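Do you need half the things sold for the car cupboard?

Every winter the same tips come round for keeping the car and the garage in order, and every winter I try a few of them at home to see what they are worth. Most aren't worth much.

Take toothpaste on cloudy headlights. It does something, I'll grant that. I rubbed away at one side of ours with an old flannel and it looked clearer by teatime. A few weeks later it had gone back to the colour of weak tea. Toothpaste is a mild scouring paste and it leaves nothing behind to protect the plastic. If you want it to last, buy a proper kit with a sealer in it, and put masking tape round the paintwork before you start.

Then there is the sock full of cat litter that is meant to stop the windscreen misting up inside. Mine sat on the dashboard through February and I still had to wipe the glass each morning. Shaking out the wet mats and cleaning the inside of the screen did far more. Dirty glass mists sooner than clean glass, and most people only ever wash the outside.
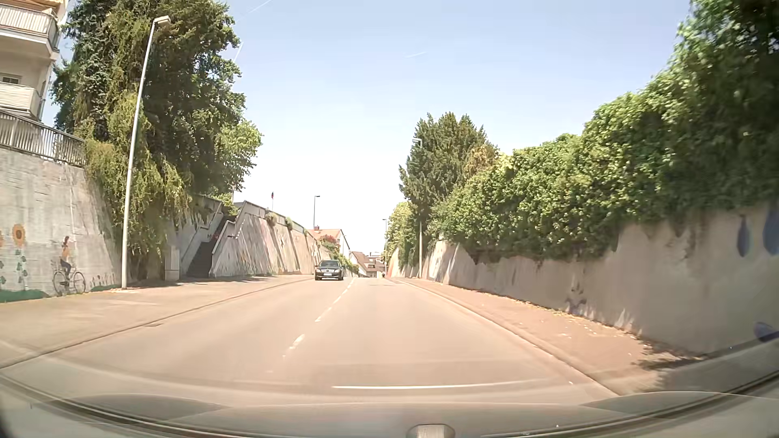
Page 84

A reader, Iara Cáceres, wrote to say she swears by newspaper and vinegar for windows. I've got nothing against vinegar. One part to four of water is plenty, and keep it off the rubber seals. The newspaper I doubt. Perhaps the ink was different in 1986, when my mother did ours that way, but today's paper falls to bits and marks the door trim. An old cotton pillowcase, cut up, beats it and can go in the wash.

Cola on rusty bolts: slow and sticky. Use penetrating oil and leave it overnight. Wire brush first.

Bicarbonate of soda for smells - yes, if the smell is in the carpet and the carpet is dry. Sprinkle, leave it for a few hours, then hoover. It will do nothing at all about spilt milk that has soaked into the foam underneath, whatever the packet says. For that you need to get the seat out, or at least get cold water down into it and suck it back up.

Coffee grounds under the seat make the car smell of coffee and whatever it smelt of before.

I'd keep a bucket, two cloths, a soft brush and a bottle of plain car shampoo. Washing-up liquid strips the wax, so save that for the wheels.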